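The Skelline Work Table by Derari

Welcome, and thanks for stopping by the table page. If you have bought from us before you'll know we like to go on a bit about wood, so pour yourself some coffee. The Skelline is the table we have been making the longest, and it is still the one we'd send home with a friend. It suits crafts, sorting, mending, homework, packing up orders, and all the small jobs that never seem to have a place of their own. We make it in one height and two widths, and we have turned down every request for a third (sorry, Mr. Hegazy, we do read your letters!).

The top is wood with a pale, fine grain, and we finish it lightly so the color stays close to what it was when the boards came in. The corners are rounded, which matters more than you'd think once there are children running past it or you are squeezing by with a full laundry basket. There is a small round cord hole toward one side of the top, with a dark grommet in it, big enough for a lamp cord and a phone charger together. 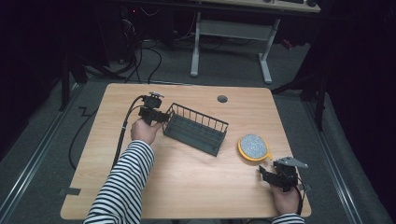 People ask us how much fits on it, and our answer is always to try your own things first. Put down whatever you use every day — a wire rack, a sponge, the pile of mail — and see how much room your elbows have left. The narrow Skelline seats one person comfortably with a tray or basket in the middle. The wide one seats two who get along. Frida Thoroddsen in our shop has had the narrow one at home since 2000 and does her bookbinding on it, and she says the wide one would only fill up with more paper.

Legs come separately, flat in their own carton, with 9 screws (one is a spare) and a wrench that we'd ask you to keep, as you'll want to snug everything up again after the first month or so. Putting it together takes almost 20 minutes if you have somebody to hold the far end. Carpet is fine under it. On a hard floor, ask for the felt feet, no charge.
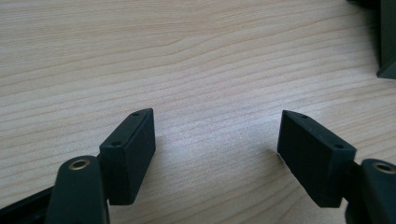

Now for the finish, which gets us more mail than everything else put together. We use Salcedo oil, rubbed in by hand over two days, and it leaves the wood smooth without making it look like it's been dipped in something. There's a soft satin look to it where the light lands, and the grain lines still show clearly, curving a little and crowding into darker streaks in places. Every top has its own pattern, so please don't send yours back because it doesn't match your sister's! If you order two to stand side by side, write that in the comments and we will pick a pair that look well together.

Care is simple. Wipe with a damp cloth, then a dry one. Oil it again each January, or whenever water stops beading. Please use coasters.

Ships in 6 business days by Trikine freight. Legs and cord grommet included, oil sold separately.

Page updated 22 May 2005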